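Bascombe Home and Garden Forum > Painting and Decorating > Grey hallway, which white for the trim?

subin_ahn
Hello everyone. I am new in this forum and I hope this is the correct section. We bought a weatherboard house in Bascombe in January and now we want to paint the hallway. It is long and narrow, 11 metres, with one window at the far end and a glass panel in the front door. The walls are now a kind of cream which has become yellow near the ceiling. I would like light grey walls, white skirting boards and white door frames, and perhaps one warm colour somewhere so it doesn't feel like a dentist.

A painter gave us a quote of $1,488 for walls and trim, without the ceiling. My husband thinks this is too much and we should do it ourselves. I have never painted a door frame in my life.

My questions are: does the white need to be pure white or a softer one, and is grey a mistake in a hallway with so little light?

galtano70
Welcome. Grey is a mistake, sorry. I had a grey hallway for six years and every winter afternoon it felt like standing inside a cloud. Keep the cream, just a fresh one. The price is fair if it includes filling and sanding. Does it?

subin_ahn
Thank you for the answer. It includes filling but he wrote "light sanding only", and I don't know what he means by light.

amarachi_o
I don't agree with galtano70, although I understand the cloud. The problem is usually a blue grey. In a hall with south light the blue comes forward and everything looks cold. I chose a grey with a bit of warmth in it for our hall, Shek from the Trorix card, and I am still happy with it after two winters. Please paint a big piece of cardboard with two coats and move it along the wall during one whole day, morning until the lamps are on. The small chip from the shop tells you almost nothing.

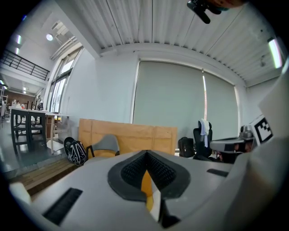
The trim is the part where people lose their courage, I think. They choose a white which is nearly the same as the wall, and then the door frames disappear and it looks like somebody forgot to finish. With a light grey you need a white that is clearly white, but it does not have to be a hard one. Look in my picture how the light grey and the white stay separate without any fighting, and how little of the yellow-orange is needed — one narrow strip is enough to make the grey look warmer. In a hallway this could be the edge of a runner, or a thin picture frame, or the inside of the front door if you are brave. I would not paint a whole wall with it.

galtano70
Fair point on the blue. Mine was definitely a blue one. I still say that orange next to grey looks like a road sign.

amarachi_o
If it is a big area, yes. I was speaking of a narrow line only.

deckchair_pete
Ask the painter what he is using on the trim. Water based enamel, fine. If it's old oil paint on those frames and he only does "light sanding", it will peel off in sheets the first time a schoolbag hits it. Rub a hidden spot with a rag and some metho. Colour comes off on the rag, it's water based. Nothing comes off, likely oil. And with an old weatherboard place, test for lead before anyone sands anything. Get the kit from the hardware shop.

subin_ahn
I did not know about the lead, thank you. I will buy the test before we touch something. What is metho, please?

deckchair_pete
Methylated spirits. Purple label or clear bottle, near the turps.

mrs_lorikeet
I'd do the walls yourself and pay him for the trim. Rolling a wall is easy. Cutting in around 70 year old door frames isn't, and you will swear. We did ours over a long weekend and I've still got a wobbly line above the linen cupboard.

galtano70
Other way round for me. Walls in a narrow hall show every roller mark because the light comes along them from the end. Bad trim you can hide with caulk.

mrs_lorikeet
You cannot hide bad trim with caulk!

galtano70
I have 25 metres of skirting that says otherwise.

amarachi_o
For the wall I would say low sheen, and not flat, if you have children or a dog. Flat paint shows a mark from every hand. But galtano70 is right that more shine shows more of the bumps, so the filling must be done properly first. Also the ceiling, Su-bin: if it has the same yellow as the top of the walls, the new grey will make it look dirty. I would ask him for a price with the ceiling in it.

subin_ahn
Many thanks to all. The rag test gave nothing on the rag, so I suppose it is oil. I have written to the painter to ask about primer and about the ceiling. My husband is painting the cardboard now, with two coats of Shek and a border of white. He does not want the orange, but I have seen a runner with a mustard edge and I will ask him again after dinner.

deckchair_pete
Oil it is. He needs a proper adhesion primer and he should say so in writing. Don't forget the lead kit.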